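Zwischenbericht Teeküche Haus Brunham, Stand 18.05.2022

An: Rainer Ostermann
Von: Macarena Palma

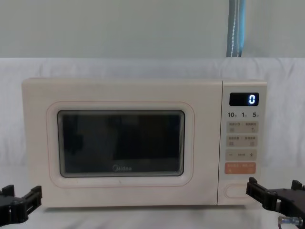
Kurz vorab, weil ich gleich weitermuss: Küche läuft im Großen und Ganzen, zwei Punkte offen. Mikrowelle (Midea, cremefarben) steht und hat Strom. Beschriftung der Tasten ist zum Teil chinesisch, Joyce Kioko macht einen Zettel auf Deutsch und Englisch, laminiert, kommt daneben an die Wand. Plus und Minus versteht jeder, beim Rest wurde bisher eher geraten. Tür aussen noch mal abwischen, da sind Schmierer drauf.

Geld: Aus dem Topf Kleingeräte sind noch 200 Euro übrig. Davon würde ich gern einen Wasserkocher nehmen und Geschirr nachkaufen, Angebot von Schnyder liegt bei, das von Skiko fehlt noch. Bitte kurz freigeben.

Nutzung: laut Liste 40 Leute eingetragen, mittags wird es eng. Irena Adamczyk schlägt zwei Essenszeiten vor – finde ich gut, müsste aber mit den Gruppen abgesprochen werden. Abdeckhaube fürs Aufwärmen fehlt, bestelle ich mit.

Offen:
Zweite Steckdose an der Fensterseite. Elektriker angefragt, noch kein Termin. Bis dahin kein weiters Gerät anschließen.
Putzplan. Entwurf liegt bei Lorenz Camenzind, Rückmeldung steht aus.

Regal hat sich erledigt, wir nehmen das alte aus dem Lager. Abrechnung mit Belegen kommt getrennt, spätestens mit dem Schlussbericht im Dezember. Bei Fragen bitte per Mail, telefonsich bin ich diese Woche schlecht zu erreichen.

Gruß
M. Palma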